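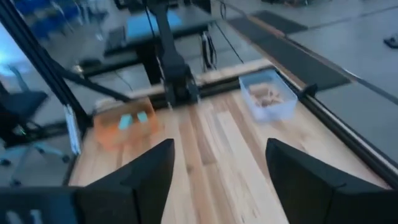 Attachment 1: wrist view, gripper open, orange container left, clear bin right

Ticket: Gripper closes short on small blocks
Project: Herer, two-arm sorting task (student team)
Opened by: Ladan Moradi
Component: gripper, wrist camera arm
Status: Monitoring

Symptom
Blocks slip on lift from the orange container. Close command is accepted and no fault is raised, but the fingers stop before full grip force. 9 failures in 44 attempts, all on the light-blue blocks. The tan pieces in the clear bin are not affected. Second arm not affected.

Environment
Control PC: Drarnden, lab network
Gripper timeout: 400 ms
Force limit: 70 percent

Log
10:15 Restarted driver. No change.
10:40 Swapped the gripper cable with the spare. No change. Original cable refitted.
11:05 Re-homed gripper with nothing between the fingers. Closes fully, position reads zero.
11:30 Checked the close routine. The timeout starts when the command is queued and includes the wait for the second arm to report clear. If that arm is slow, the timeout expires while the fingers are still moving and the driver holds the current position.
13:20 Moved the timer start to first finger motion. Timeout value and force limit left as they were.
14:10 Repeated the block pick with the second arm running its normal cycle. No slips so far.

Open items
Change is on the Dunne branch only. Do not merge until the full run has been repeated.
Pirnness team uses the same close routine and needs the patch before the September demo.
Driver should raise a warning when a close ends on timeout. Separate ticket to follow.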